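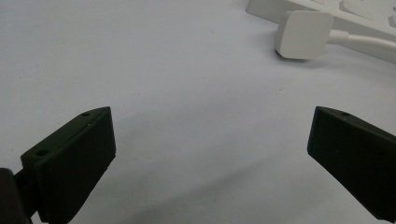
The air cleaner pilot at the Gronbridge and Zeltdale branch libraries has now run for long enough to say something about it, though less than we hoped when we applied for the grant. Complaints about dust were the reason we asked for the money, so we'll start with dust. It's a poor thing to measure by eye. On a matte white top a few tiny dark specks stand out right away, and on the brown reading desks at Gronbridge the same specks would go unseen for a month. That goes some way to explaining why staff in the branch with pale furniture report a worse problem than staff in the branch with dark furniture. We don't think the air differs much between the two. We should have thought of this before we sent out the first staff survey, and the results of that survey should be read with it in mind.

5 Sep 2022

**Spending so far**

The machines are the Flikolent floor model, rented from Hassanpour under the contract you approved in March. Rent and delivery are on budget. Filters are not. The quote allowed for one change per machine over the whole pilot and we're already on the second at Zeltdale. Each filter costs $42, and the supplier bills a $170 visit charge if its own people fit them. After the first bill we asked to do it ourselves. It takes a few minutes and a screwdriver, and we have saved the visit charge since.

We were also told that power use would be "hardly noticeable." We have no separate meter, so we can't say if that's true. The Zeltdale electric bill went up over the summer, but so did everyone's, and the old window units were running most days.

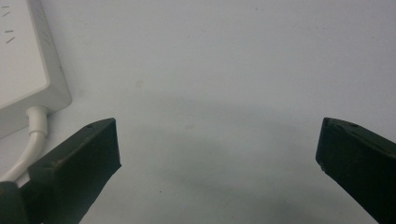 None of this puts the project in trouble. It does mean that the yearly cost we gave you in the application was too low, and any plan to keep the machines past the end of the grant has to start from the real figure. We'd like to send you a corrected table with the next report, when we have a full heating season to put in it.

**What readers told us**

We put out 200 comment cards at each branch. The ones that came back were kind, and that worries us a little. Most were filled in at the front desk, within sight of the machine and the sign saying who paid for it. Several people wrote that the air felt fresher during a stretch when the Gronbridge unit was switched off because of a blown fuse. We've left those cards in the file. They're a good reminder of what a card can and can't tell you.

The complaints were more useful:

- The fan is too loud near the quiet study tables on its high setting.
- The blue light on top bothers people in the evening.
- At Zeltdale the unit blocks the low shelf with the large-print westerns.

The third has been fixed by moving the unit to the other side of the pillar. The light has a piece of tape over it. The noise has no fix except the low setting, and on low we doubt the machine is doing much for a room that size.

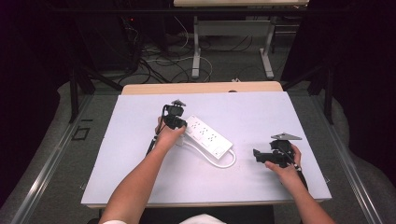 The same doubt applies to the main reading room at Gronbridge, where the ceiling is high and the street door is open half the day. The brochure rates the unit for a closed room of 498 square feet. Ours is far bigger and it's never closed. We raised this before signing and were told the rating was "conservative." We have not seen anything in writing to back that up.

**Sick days**

Your office asked if staff sick days have gone down. They have, a bit, at one branch. We wouldn't build anything on it. The teams are small, one person's bad knee can swing the whole count, and the months we're comparing came after a rough winter for everybody. If a future report from us claims a health benefit on numbers like these, please send it back.
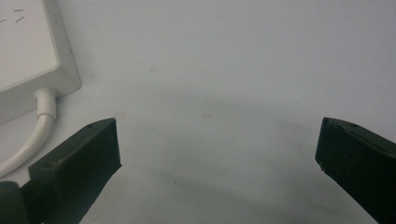
Hassanpour sees it differently. In its reply to our draft the company said that the pilot was set up on the small side from the start, that two machines per branch would have shown a clear result, and that it was "too early to be so gloomy." It has offered a second unit for each site at a lower rent.

We haven't accepted. More machines might help - we have no way of knowing yet - but adding them now would wreck the only comparison we've got. What we'd like instead is to borrow a particle counter for the rest of the term and take readings with the unit on and off, at the same desk and the same hour. The county health office may lend us one free of charge. If it won't, we'd ask to move the unspent visit charges over to rent one, and we need your approval in writing for that before we go ahead.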